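Leave the Jersey on the Couch Arm

My Point of View

I have been arguing about folding with my friend Wubit Mekonnen for going on three years now, and I think I'm finally ready to put my side in writing. She folds everything. Dish towels, pillowcases, the rags under the sink (the rags!). I fold sheets, badly, and dress shirts never, because those go on hangers. And then there are jerseys, which is where we really get into it.

Wubit says a jersey is just a shirt. Wash it, flatten it, sleeves in, thirds, done, into the drawer. I say a jersey is slippery, it's got big stiff lettering on it, it has no sleeves worth mentioning, and the second you put it in a drawer with anything else it slides out of whatever shape you gave it. So why are we pretending? I have folded the same basketball jersey on a Thursday night and pulled it out on Friday looking like I'd slept in it.

My real complaint is with the folding advice you find everywhere. It's all written for T-shirts. Lay it on a flat surface, smooth it with your palms, bring the left side to the middle. Sure, if it's cotton! Try smoothing a tank-cut jersey with wide armholes and striped trim. The trim wants to go one way and the body wants to go the other, and you end up with a flap sticking up along one side.
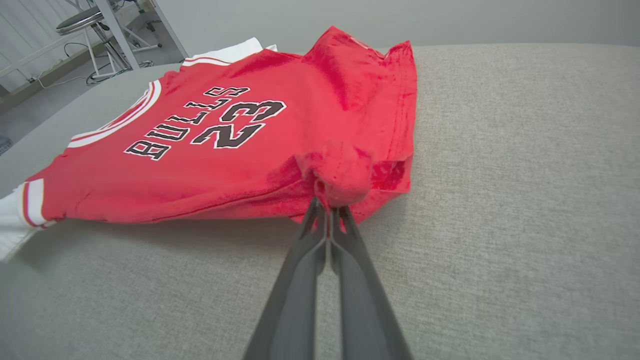
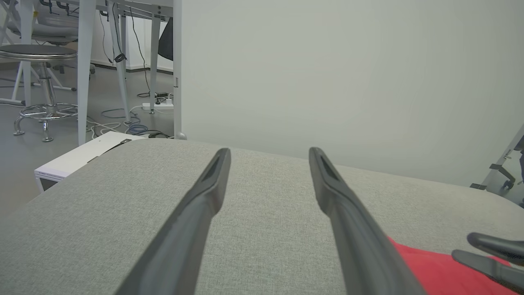

Laundry & Other Arguments

So let's talk surfaces, since that's the part Wubit and I almost agree on. A padded gray surface with a bit of weave to it beats a slick tabletop for this job by a mile. The fabric grips a little and the jersey stays put while you work on the other side. I used to do all mine on the dining table, and I spent half my time chasing a shoulder strap toward the edge. Now I use the ottoman I bought from Hakley, which is low and bad for my back but at least nothing skates off it.

The other thing is the lettering. A name like BULLS and a big 23 across the back make a nice firm patch right in the middle, and I think you should leave that patch alone. Put the creases beside it, not through it. I had an old Brernemby rec league jersey with a fold line right down the first digit, and I swear that line outlived the league.

And please, stop with the perfect little rectangles. I tried the Trummer method for a whole month (that's the one where everything stands on its edge like file folders) and I counted up 418 minutes of my life in the notebook by the washer. For what? My drawers looked great until I needed socks.

Here's what I do with the slippery stuff now. Front side down, pinch it at the bottom, fold it up in half once, and drape it over something. I've got 2 hooks and a chair. The good jerseys hang, and the everyday one lives on the arm of the couch, where it's easy to grab.

Wubit read a draft of this and said I'd basically written a long excuse for not putting my clothes away. Maybe so! But she also admitted she has a Gultberg dresser with 6 drawers and one of them won't close, and guess which one has the jerseys in it.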